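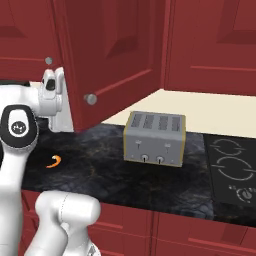

November, 4:10 pm. Went over the arm budget with Cauã Magalhães. Vemico wants 762 per month on a two-year lease, service included. Spanos only sells outright and still hasn't put the gripper on its own line. Asked them again.

The cabinet door task is what decides the reach spec. With the base in front of the lower cabinets, the hand has to get up to the knobs on the upper doors and still work down at counter height. Short-reach model is off the list.

Spare finger pads from Stokex: 34 each, minimum order 2. Put four on the sheet. Mounting plate 187, one only.

Trerkwood site needs its power checked before I sign anything. Call them tomorrow, then redo the shipping line.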